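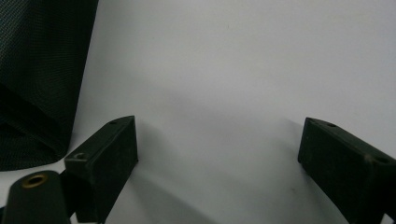 Jytte Overgaard asked in reply to the last post why we bother labeling the moments when the gripper is holding nothing, and whether it wouldn't be quicker to keep only the grasps and throw the rest away.

It would be quicker! We did it that way for months, and the policy we trained was pretty good at closing its fingers and pretty bad at knowing when to. Almost everything it needs for that decision sits in the open frames: where the cloth is, which side of it is free, how far the pads still have to travel. The frame at the top is a lovely one for this. Pads wide apart, nothing between them, dark mesh over on the left, and lots of pale surface everywhere else. I want the network to see plenty of those.

8 min read

So this is the method we now use on the Skov recordings to split each hand-held demonstration into open, closing, holding and releasing. We call the splitter Dullach. You need the wrist video, a text editor and a free afternoon for the hand labels. No width sensor required, and that was the part that made me really happy when it started working.

What you start with

One folder per demonstration, each with a video from the camera on the gripper. Ours are fabric tasks only (pick up, slide, fold, lay down). We had 1690 demonstrations at the start and 1473 after cleaning, and I'll get to what we lost in a minute.

Step 1: Find the pads

The camera is fixed to the tool, so the finger pads always travel along the same path in the image. Mark that path once. Take a video where the gripper opens and closes fully on an empty table, click the inner corner of each pad in twenty or so frames, and fit a smooth curve through the clicks. Wimero has a clicking tool that saves straight to a text file, but a spreadsheet is fine too.

Do this again every time somebody takes the tool apart. Ásdís Blöndal changed one pad on our second unit and put it back a hair higher, and every width from that unit came out wrong until we redid the clicks.

Step 2: Turn pixels into a width

Search along the curve for the strong light-to-dark edge that marks each pad, and take the distance between the two edges. Scale it so that fully closed is 0 and fully open is 1. Save one number per frame.

The simple edge search is great on pale tables with dark pads. It gets into trouble in two cases:

Dark cloth next to a dark pad. The edge search is happy to lock onto the border of the fabric, especially if that border is nice and straight. Our cure is to look for a pad-sized patch instead of a single edge, and to refuse any jump bigger than 0.15 between neighboring frames.

Shadow. A soft shadow between the pads darkens the surface, and a fixed brightness threshold will call it a pad. Use the local gradient. Soft shadows change slowly and pad edges don't, so even a small gradient filter makes a huge difference.

Step 3: Cut the signal

Smooth the width over five frames and take its slope. Then:

open: width above 0.7 and slope near zero
closing: slope clearly negative
holding: width below 0.7, slope near zero, and something between the pads
releasing: slope clearly positive

Those thresholds suit our grippers. Plot ten of your own recordings before you trust them, it takes no time and the plots are fun to look at.

The "something between the pads" test needs a small classifier. Crop the strip between the two pad edges and train on hand-labeled crops. We labeled 561 of them over two evenings and that was plenty. Please include empty crops with shadows and small specks on the surface! My first version had only spotless backgrounds in the empty class, and it called any little smudge a piece of fabric.

Step 4: Check the failures by eye

Sort the demonstrations by how often the label changes. A normal pick-and-lay has a handful of changes. Anything above a dozen goes in a review pile. Ours held 364 recordings, and going through them was slow, but I learned more about our data there than anywhere else. Many were real regrasps, which we kept as they were. A lot of others had the old pad calibration and came back to life after step 1. The ones where the pads left the picture or the video dropped frames were removed.

Step 5: Train with the open frames in

We feed the labels to Keltier, our training code, as an extra output beside the motion. When sampling batches, draw evenly from the four labels. If you sample by time you get mostly open frames from the long approaches, and the short closing phase nearly vanishes.

With the extra output the policy stopped snapping shut above the cloth, which had been our most common failure. It waits now! It comes down, lines up, and then closes. Thin mesh is still harder than cotton, and I don't have a good explanation for that yet. Ásdís thinks the patch search is still a little early on dark fabric, by two or three frames, and she is testing a version that looks at texture as well.

Jytte's other question was about using the same labels for two grippers working together. We have only tried it on folding, with each hand labeled separately and the clocks lined up afterward. It runs, but the clock part is fiddly and deserves a page of its own.

Last changed February 2019: the jump limit in step 2 was 0.25, now 0.15.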